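Picking a gripper by picking things up

The test room at Renstead is on the ground floor, behind the loading bay, and most of it is taken up by furniture. There are cabinets, a table and a few shelves, all bought second-hand. The engineer who runs the comparison work there has been at it since June and agreed to talk on condition that the piece was about the grippers and left the staff out of it.

The job sounds simple enough. Divness, which paid for the work, wants one hand-held gripper for recording household tasks, and there were two candidates: its own older design and a newer one from Lambrakis. Each was put through the same set of tasks, 500 recordings apiece, by the same people.

"We started with a spreadsheet," the engineer says. "Opening width, weight, finger length, all of that. It was no help at all. On paper they're nearly the same tool. Then you hand them to someone for an afternoon and they come back with a strong opinion."

Weight was the first complaint. The older design is 212 grams heavier, and people noticed by mid-morning. They began resting an elbow on whatever was nearest, and the recordings changed with it.

"You can see it in the wrist angle. After lunch everyone is coming in lower. If you didn't know, you'd think it was a different person."

The cabinet tasks gave the most trouble. A gripper that works well over an open table can be awkward between two doors, where the housing is wider than the fingers and catches before they get near anything. The team spent longer on these than on the rest put together. 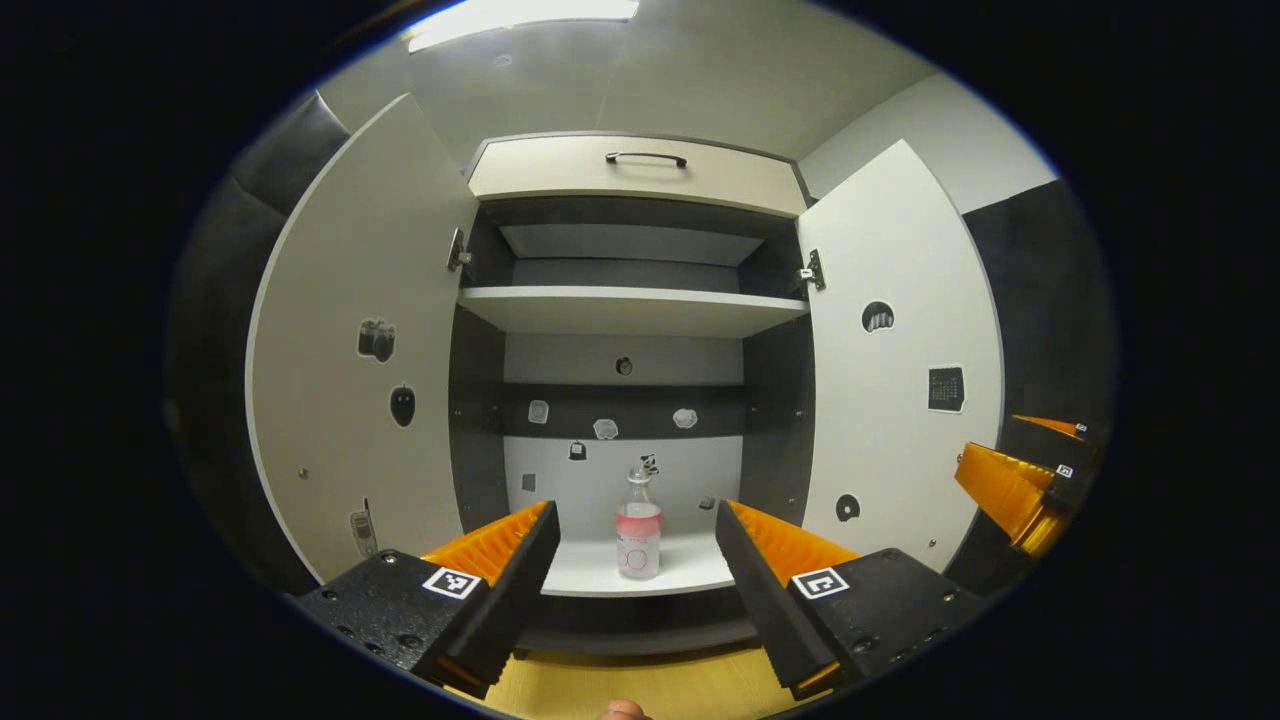 Lining up on a bottle on the lower shelf of the test cabinet, with both doors open.

"A bottle is a good test because it's boring," the engineer says. "It's round, it stands up, everybody knows how to pick one up. So when it goes wrong you can blame the tool. With a tea towel you never know who to blame."

The finger pads were changed twice. A smooth pad came first and was dropped within days. The ridged ones grip better on clear plastic, though they can snag on a label if it has started to lift. The engineer would like a softer version and has asked Lusamix, who mould the pads, for a price.

Then there are the markers, the small black-and-white squares on top of the fingers. The software uses them to work out how far the fingers are apart. In poor light the readings drop out, and a recording with too many gaps is thrown away. Of the full set, 22 went that way, nearly all from one dim corner that has since had a lamp put in it.

"I used to think the camera was the thing to spend money on. Now I'd say lighting first, then pads, then the camera. The one we have is fine."

Asked which gripper is ahead, the engineer takes a while to answer. The newer one is quicker in tight spaces and people prefer it. The older one has needed fewer repairs — a single loose screw against three cracked housings — and spare parts are already on the shelf.

"If it were my money I'd take the new one and order a box of housings with it. But I don't have to sign for it."

Divness is due to have the figures by the end of the month. The cabinets are staying where they are, as there is a second round to do with drawers, and the handles for that have yet to arrive.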